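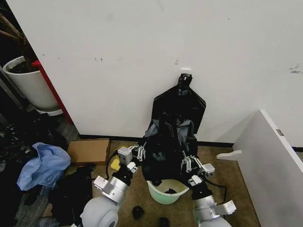 The small room in Britska, by Kipchumba Gachanja

I rent this room since September, and I try to keep it tidy with very little money. On this page I show one corner of it, with the wall hook and the bin under it. My neighbor Nusrat Patwary gave me the idea for the hook. It is the sticky kind, so I did not need to drill.

A spare bag goes on the hook, with the neck twisted around it. 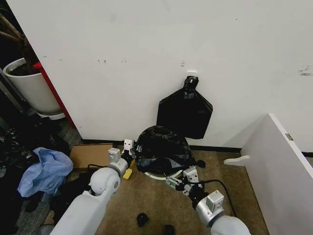
When the bin is full, I can take the next bag without searching in the kitchen. I bought a pack of 77 and it will last me a long time.
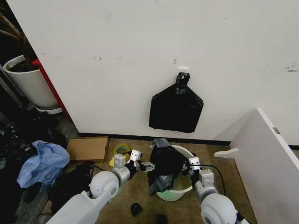 Painting must wait until spring. The landlord has promised me 11 liters of white, and I think it is too much for one room. The worst place is at the far right, where the paint is peeling. The small dark marks near the middle I will first try to wash.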